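Muvow Toy Library Label Printer
Home > Labeling > Desktop printers > Muvow

In stock. Ships from the Prieto warehouse. Free shipping on orders over $50.

Small direct thermal printer for toy libraries, preschools, church nurseries, anyone lending stuff out in boxes and bags. Plugs in by USB. No ink, no ribbon. Prints a barcode, an item name and one line of your own text. Sits on a desk next to the checkout laptop and doesn't take up much room.

What's in the box
Printer, power supply, USB cable, one starter roll (500 labels), quick start sheet. Cleaning pen is NOT included anymore, sorry, see Accessories.

Which labels to buy
Two kinds. Box labels are the big ones, 2,000 to a carton, for lids and the ends of bins. Piece labels are the little ones, 4,000 to a carton, for the backs of puzzle tiles, play food, train track, game pieces. Both run in the same printer, just swap the roll and pick the size in the software. Most new customers order too many box labels and not enough piece labels. Puzzles eat them up.
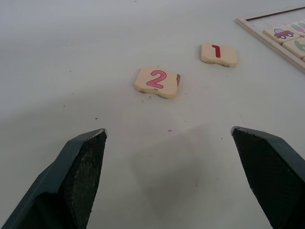

Wooden number tiles on a pale tabletop.

Sticking them down
Wipe first, let it dry, press hard from the middle out. Bare wood is harder than painted wood or plastic — rub the label down with the back of a spoon and leave it overnight before the set goes out. Don't put labels on a face that has to slide against another piece. Backs only. And don't label anything that goes in a dishwasher, the heat turns direct thermal paper black.

Corners lifting? Usually dust. Sometimes somebody used polish on the wood. Take it off, wipe again, new label.

Software
Tronley Desk, Windows and Mac. The download link is on your packing slip. Imports a spreadsheet, so if you allready have an item list you don't type it all again. Column order matters: number, name, note. Leave the note blank if you don't want it. Test on one label before you run the whole list, please, we get a lot of calls about this. 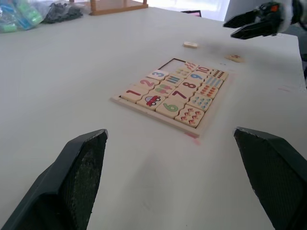
Set codes are the part worth spending time on. Every piece in a set prints with the same code as its box, so a stray from the bottom of a diaper bag goes home without any guessing. At check-in, scan the box, look over the pieces, pick Complete or Hold. A number puzzle with an empty slot in the corner of the tray gets Hold, and the software prints a slip for the box with the set code on it. When the missing bits turn up, scan the slip and it's back on the list. You can change the wording on the slip under Settings, Slips. Other languages fine, long words get cut off.

Accessories
Cleaning pen
Spare power supply
Flundinero roll stand — holds a box roll and a piece roll behind the printer, handy if you switch a lot
Label remover, citrus, small bottle

Returns
Printer: unopened or faulty only. Labels: unopened cartons only. Email first so we can send you the return number, boxes without one get held up at the dock.

Customer reviews
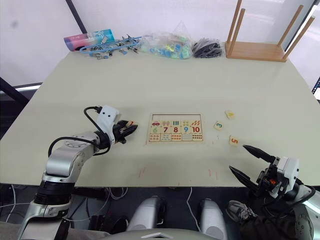
Nokuthula Zwane writes that the set codes paid for the printer by October, but that she'd like the Hold slip to have space for a family's phone number. She also found the roll cover stiff for the first week and says the piece labels stay on painted wood far better than on the unpainted kind. Four stars.

Reply from the store: phone line on the slip is on the list for the next Tronley Desk update. No date yet. For now use the note column, it prints on the slip to.

Page updated 14 March 2019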